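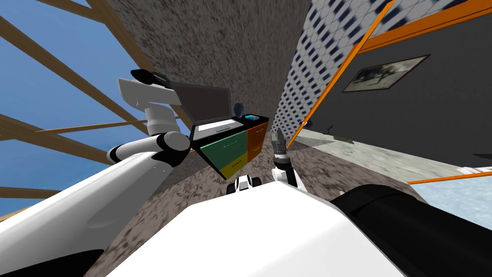

4. Rehearsing the build in simulation

4.1 Why the room came before the robot

By the time the second arm was ordered we had already spent most of February arguing over where the first one should go, and it seemed kinder to everybody at the Clollano workshop to move the argument onto a computer. The bench we share is 60 inches long, other people need it in the evenings, and a two-armed machine with a wide body takes up a surprising share of it. So we built the robot twice. The first one lives in Brondesness, the small simulated room that the rest of this section is concerned with, and the second is the one described in Section 5, which at the time of writing has its shoulders, its wiring and one working gripper.

We should admit that we did not set out to write a simulator, and that we would gently discourage any home builder from doing so if a free one will serve. What we wrote is really a layer of room descriptions and task files on top of an existing physics engine, 1118 lines in all, and a good part of that is comments we left for one another. The layer loads a room, puts furniture in it, stands the robot somewhere and records what each camera position would return. It does very little else, and we have grown fond of it for that.

4.2 The wrist view and the problem of plain surfaces

Our first worry was the view from the wrist. Builders who work with cheap cameras (we certainly do) tend to test them over a cluttered table, where there is always something for the software to hold on to, and then are puzzled when the same software loses its place against a painted wall. We wanted rooms in which a single view might contain both extremes. Figure 2 is taken looking over the palm housing of one gripper, with the fingers open and empty. The right finger has nothing behind it except flat gray, while the left one stands against heavily speckled stone, with a wedge of octagon and diamond floor tile lower down. We like this view very much as a test case, precisely because there is so little in it.

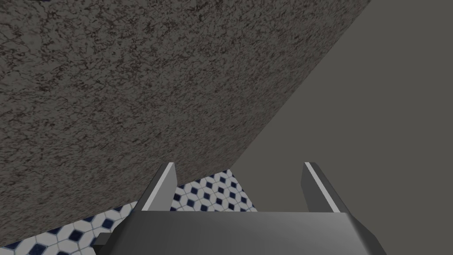 E. Beneš
Corresponding author; build lead, Clollano shared workshop, Dimelton
Manuscript revised September 5, 2026

The matching routine was run on 400 such views, chosen so that at least one finger was seen against an untextured surface. Our early version used the whole view at once and let the speckled regions do all the work, so that its estimate of the wrist position was pulled steadily toward the busy side. We tried lowering the weight of strongly textured regions, then tried ignoring them altogether, and neither was much good. What helped in the end was almost embarrassingly simple. The fingers themselves have straight edges, we know exactly how long they are, and they are always in more or less the same part of the view, so we now find them first and work outward from there. Readers with a 3D printer and a free weekend may like to know that the same trick carries over to printed fingers, provided the inner edges are sanded square before they go on. Ours were not, the first time.

4.3 The drawer task

The second set of tests concerns the body and both arms together. For this we needed a piece of furniture low enough to reach over, with handles, and with a top that a careless elbow could sweep clear. The cabinet in Figure 3 has green, yellow and orange drawer fronts with thin handles, and on its black top are an open laptop, a small dark vase and a bright blue box. We gave the task files the drawer colors as names, which made the logs pleasant to read at eleven at night, and we would recommend the habit to anyone who shares a project with tired friends.

The arms are asked to come up on either side of the cabinet before either one approaches a handle. A builder in a hurry will want to skip this raised pose, as we did, and go straight from rest to the drawer. In a shared workshop we think it is worth the extra seconds. Whoever is standing nearby can see both grippers, the controller has a well-known posture to fall back to, and the cables on the real machine are at their least strained there, which we discovered only after replacing a connector on the left forearm.
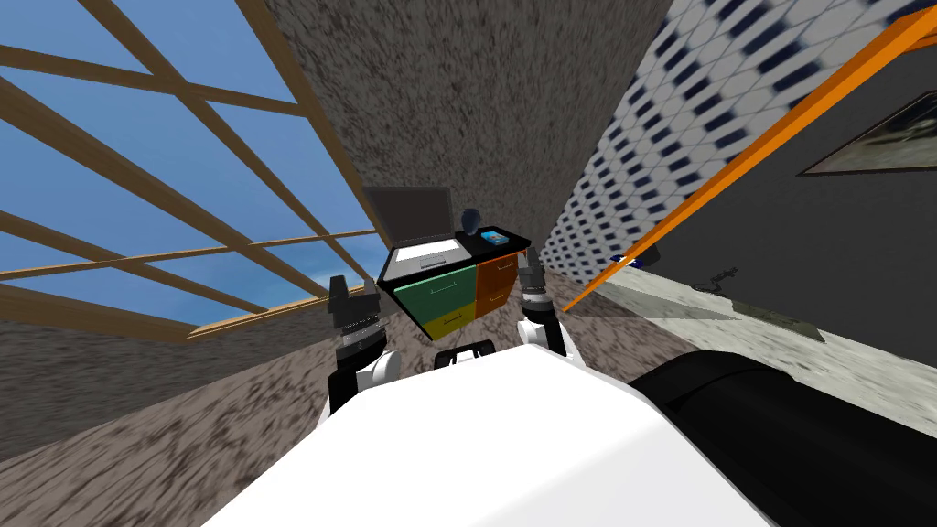

Clearance over the top of the cabinet was the quantity we argued over longest. A generous margin keeps the vase upright but makes the elbows flare outward, and on our real bench a flared elbow meets the drill press. We settled on a margin that belongs to each object, so that the vase gets more room than the box and the laptop gets the most of all. These values are kept in a plain text file beside the room description, and changing one means restarting the task, a small nuisance we have not yet fixed.

Two limits of this arrangement should be stated. The drawers in Brondesness slide with the same friction along their whole travel, and no drawer in our workshop does anything of the kind. The simulated body is also perfectly rigid, while the real one, bolted to a plywood base, leans a little when both arms reach forward. We return to the lean in Section 5.2, where it caused more trouble than everything in this section put together.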